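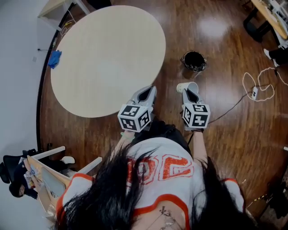

Demonstration with the two hand-held grippers, paper cup in the right one.

Flustum: cup and cloth demonstrations, README

Hello, and thank you for taking an interest in our little collection! Flustum holds 1158 two-handed demonstrations, recorded by people holding the grippers themselves (no robot arm needed at this stage). Gripper poses come from the marker cubes, and we spent far too many evenings getting the timing between left and right to agree.

The policy we trained on it finished the cup task in 90 of 100 trials. Cloth folding is weaker, and we'd love to hear from anyone who does better with it.

Known problem: 14 episodes have gaps in the left pose track. They are listed in gaps.txt, so please skip them when training.

Questions go to Zoia Kostiuk or Izzati Goh. Last updated Saturday, March 16, 2019.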